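叠衣机器下店入户试用:毛巾叠得整齐,花衬衣还要人接手

本站讯 家务和店里的杂活,机器现在到底能干多少?设备商Prondier与洗护连锁店Pimomness于10月21日公布了在Skoradcombe的试用情况。试用的内容很具体,就是把一堆衣物里的某一件拿出来、铺平、叠好、放到该放的地方。按照双方的说法,毛巾、枕套和单色T恤已经可以交给机器,带领子的、带花的、料子软滑的上衣还不行,多数时候要店员或住户接手。

试用在Pimomness位于Skoradcombe的两家门店进行,另有七户居民家庭参加。门店里用的是固定在工作台旁的双臂设备,家庭里用的是带轮底座的单臂样机,可以推进卧室,也可以停在沙发边上。两种设备的夹爪相同,控制软件由Harju提供。Prondier负责硬件和现场维护,Pimomness出场地和人手,并且负责给每一件叠好的衣服打分。

参与各方没有公布完整数据,只给出了一份说明和几段录像。说明里没有使用“全自动”的字样,写的是“有人在场的情况下完成单件衣物整理”。Prondier一名现场工程师解释,有人在场指的是在同一个房间里,能随时按下停止键。眼下还没有哪一户被允许在出门以后让机器自己干活。

先说机器做得好的部分。门店每天收回来的物件里,毛巾最多,形状也最简单。设备从筐里夹起一条,换手,抖一下,找到两个角,铺在台面上,对折再对折,推到一边。店员只要隔一阵过来把叠好的一摞搬走。Pimomness的一位店长说,叠毛巾这件事在她店里基本不再占用人手,原来做这件事的员工现在去前台收件和熨烫。她也提到,机器叠一条的时间比熟手长得多,好处在于夜里关了门还能接着叠,由值班的人看着就行。

枕套的情况差不多。床单就不一样,尺寸一大,双臂展开也拉不平,设备会把同一个角反复夹起又放下。试用初期店里试过几次,后来把床单从任务里拿掉了。被套从一开始就没有列进去。

T恤居于两者之间。单色、棉质、没有大面积印花的,机器大多能找到领口和袖子,按固定的步骤折好。印花图案一复杂,麻烦就来了。Harju的一名开发人员说,软件要从画面里判断哪一条线是衣服的边,哪一条线是褶子,哪一条线只是印上去的花纹。对人来说,这三种线很少混淆,手一摸就知道。对机器来说,它们都是颜色变化的地方。一朵花的边缘和一道折痕在画面上可能非常像。

领子是另一个难点。立领会自己竖起来,或者半边翻着半边卷着,夹爪从上往下压的时候常把领子压出一个角。门店的打分表里专门有一栏写领口,得分一直是各栏中最低的。店长说,顾客取衣服的时候先看领子,领子歪了,别的地方叠得再平也会被退回来重做。 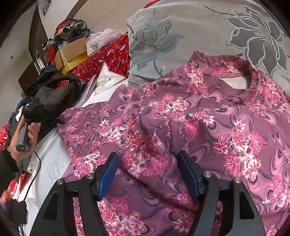
一件紫色调的印花衣物摊开着,夹爪的两片指垫之间隔着一段距离,旁边还堆着深色衣物。

家庭里的问题比门店多。门店有工作台,有固定的灯,衣服洗好以后按品类分过筐,机器面对的东西每天大同小异。家里没有这些条件。衣服往往和别的东西堆在一起,床上有枕头,有塑料袋,有拆开的纸箱,有还没来得及收的冬衣。Prondier的现场工程师说,样机在前几户人家里花时间最多的一步,是弄清楚哪些东西属于要叠的那一件。袖子搭在外套上,外套又压着一条围巾,从上面看过去是连成一片的。

样机的做法是先夹住一点,轻轻往上提,看跟着动的是哪些部分。这个办法在棉布上管用,遇到软滑的料子,提起来的一角会从指垫之间滑出去,落下来的形状和原来又不一样,只好重新判断。有一户参加试用的住户说,她看着机器把一件衬衫提起来,放下,又提起来,最后自己走过去两下叠好了。她对这台样机的评价不算差,她觉得放在旁边不碍事,孩子的小毛巾确实都是它叠的。

另一户的意见集中在地方上。带轮底座进得了卧室的门,进去以后就不太转得开,床和衣柜之间的过道要先腾空。住户说,为了让机器叠衣服,他得先把地上的东西收拾一遍,收拾完了再等机器慢慢叠,中间这段时间他不知道该干什么。按照规定人不能离开房间,他就坐在床边看手机。

噪音方面没有收到什么投诉。有住户提到夹爪合拢时的咔嗒声,说晚上听起来比较明显。Prondier表示下一批样机会更换指垫后面的固定件,声音会小一些。

按照三方的说明,软件的训练素材有相当一部分来自人手操作。操作员手握带夹爪的工具,像平时那样去夹、去提、去铺开衣服,工具上的摄像头把过程记录下来,软件再从这些记录里学习夹哪里、往哪个方向拉。Harju方面认为,这样得到的素材比在实验台上摆拍的更接近真实的家庭环境,光线有明有暗,背景里什么都有。开发人员也承认,人手会在不经意间做很多小动作,比如夹住之后稍微抖一抖,或者顺着布的垂势换个角度,这些动作录下来了,软件未必学得到要领。

录制素材的操作员多数是Pimomness的在职店员,按工时另外计酬。一名店员说,拿着夹爪叠衣服比用手慢很多,刚开始的几天手腕发酸,后来找到了窍门,先夹肩线再夹下摆,衣服就不容易翻过去。她说领子她也叠不好,用手可以用指肚抹一下,用夹爪没有这个动作。

关于素材里会不会拍到住户家里的私人物品,三方的说明用了一段文字交代。家庭里的录制要事先征得住户同意,住户可以指定哪些区域不进入画面,录完之后可以当场查看并要求删除。说明中还写明,信件、证件和药品在录制开始前应由住户自己收起来。有一户在看过录像以后要求删掉其中一段,已经删除。

费用是住户问得最多的问题,目前没有答案。Prondier表示样机不出售,试用期间不收费,将来如果向家庭提供,更可能采用按月租用的方式。门店设备的价格也没有公开。Pimomness只透露,按现在的速度和人工成本计算,单靠叠毛巾还收不回一台设备的钱,要等T恤和衬衣的合格率上来以后再算这笔账。店长的说法更直接一些,她说如果现在让她自己掏钱买,她会再等等。

员工这一边的反应不太一致。有店员担心叠衣的活交出去以后排班会减少。Pimomness回应说,试用期间没有因为设备裁减岗位,叠衣时间省下来的部分转到了收件、去渍和熨烫。至于试用结束以后怎么安排,公司说还没有定。两家门店中,较大的一家把设备放在临街的窗边,时常有路人停下来看,店员说有人专门进来问能不能把家里的衣服拿来给机器叠,问完以后也有人顺手办了一张洗衣卡。较小的一家把设备放在后间,用得反而更多,原因是后间有一张现成的长台。

货架整理是试用中的另一项任务,篇幅不大,只在门店做。内容是把叠好、装袋的衣物按照取件号放到对应的格子里。机器读标签很少出错,放进去的动作也稳,困难在于格子里已经有东西的时候。袋子软,塞进去会把旁边的顶出来,机器不会像人那样先用手背推一推再放。店里最后的做法是给机器单独留一排空格子,由店员在下班前并到大货架上。店长说,这样等于多了一道手,不过早上高峰的时候确实轻松一些。

安全记录方面,整个试用期没有人员受伤。夹爪的力度有上限,碰到阻力会自动松开。衣物受损的情况发生过,一件针织衫被勾出了线头,一粒纽扣在提拉时脱落,都由Pimomness照价赔给了顾客。此后带亮片、带珠饰和松织的针织品不再交给机器。家庭里没有报告衣物损坏。

也有住户反映了设备之外的麻烦。样机需要固定的网络连接,有一户的信号在卧室里不稳定,机器叠到一半会停住,夹着衣服等待,屏幕上显示正在重新连接。现场工程师上门以后把一部分计算挪到了底座里的主机上,停顿少了,底座因此更重,搬过门槛要两个人抬。这户住户说,能不抬就不抬,后来机器就一直放在卧室里没有动过。

对照试用之前的预期,三方的说法有保留。Harju说,在9月之前的版本里,软件遇到认不出的衣服会一直尝试下去,现在改成试过几次不成就停下来,亮灯叫人。开发人员认为这一改动对住户的体验影响最大,比提高成功率本身还要明显。住户也提到了这一点,之前最烦的是机器不肯放手,改了以后至少知道什么时候该自己上。

门店的统计口径也在9月作了调整。原来只要衣服被折成规定的大小就算完成,后来加上了领口、袖口和正面褶皱的检查,完成率随之下降。Pimomness认为新的口径更接近顾客的要求,旧口径下的数字不再对外引用。本站向三方索取按新口径统计的分项数据,得到的答复是还在整理,整理好以后会放在Pimomness的网站上。

对于外界常问的“什么时候能用”,三方没有给出统一的时间。Prondier把门店和家庭分开回答,认为门店里的毛巾类整理现在就可以算作能用,家庭要看住户愿不愿意接受有人在场这一条件。Harju表示,在衣物混放、料子软、花色密的情况下,现阶段的软件还不应当被描述为可以独立完成叠衣。Pimomness则说,门店会继续用,会不会增加设备要看下一阶段。

下一阶段的试用为期七个月,仍在Skoradcombe进行,原有的两家门店继续参加,家庭部分重新报名。任务清单里新增了七类衣物,包括立领上衣、薄料长袖衫、连衣裙、带帽外套、童装连体衣、打底裤和成双的袜子。床单和被套仍然不在清单上。洗衣机取衣、晾晒和熨烫也不在其中,Prondier说这些动作涉及水汽和高温,现有的夹爪没有按这种环境设计。

袜子被列进去是住户提出来的。试用结束时填写的意见表里,好几户都写了希望机器能把袜子配成对。Harju的开发人员说,配对本身对软件来说不算难,难在从一堆东西里把每一只都翻出来,压在下面的、卷成一团的、塞在裤腿里的,机器都得先找到。

硬件方面会换一种指垫。现有的指垫表面有纹路,夹棉布很稳,夹薄料容易打滑,夹得紧了又会留下印子。新的指垫更软,接触面更宽,已经在门店里试装了一副。店员的初步反馈是薄料掉落少了,但夹毛巾的时候不如原来利索,有时会一次带起两层。Prondier正在考虑让门店按品类更换指垫,换一次要拧下几颗螺丝,店员自己可以操作。

家庭样机的底座也会改窄,高度可以调节,目的是让手臂能在床面上方工作。前一阶段有几户反映,他们习惯把收回来的衣服直接倒在床上叠,很少搬到桌上。样机原来的高度是按餐桌设定的,在床边工作时手臂要往下伸,视野里常常只剩下衣服的一角。

报名家庭需要满足几项条件:住在Skoradcombe,卧室或客厅有可以停放底座的空地,家里有稳定的网络,并且有成年人能在机器工作时留在同一房间。养猫养狗的家庭可以报名,设备工作时宠物需要待在别的房间。租房居住的,需要房东书面同意。家里衣物多少、有没有分类习惯不作为条件,Prondier说他们更希望见到平时什么样就什么样的房间,不需要为了录制特意整理。

报名表可以在Pimomness的两家门店领取,填好后交给前台。入选家庭会在设备送到之前接到电话,由现场工程师上门量尺寸,同时讲解停止键的位置和录像查看的方法。试用中途可以退出,设备由Prondier负责搬走。

(本站生活科技组)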